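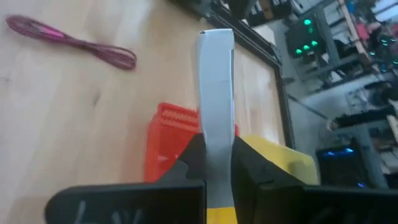 How do you sort a table full of odds and ends without losing a whole afternoon to it? Start with one crate and put things in it by where they'll live next, and leave the pretty stuff for last.

I've been doing exactly this all week and I am so pleased with it! My old way was sorting by type (cables with cables, tools with tools), and I'd end up with lovely neat piles that had no home to go to. Now the orange-red crate gets whatever is headed for the hall closet, and when it's full I walk it over and come back for more.

The pink braided cable is still on the table. I love that color – bright pink on pale wood cheers me up every time I go past – so it'll probably get a hook of its own by the desk.

My friend Myfanwy Gwynne got me started on this back in May, when she cleared her entire craft room in Murgate with two crates and a roll of masking tape. She labels everything. I'm not there yet, but I did buy the tape!

Next up is the drawer under the microwave. I pulled 38 pens out of it last night and most of them still write.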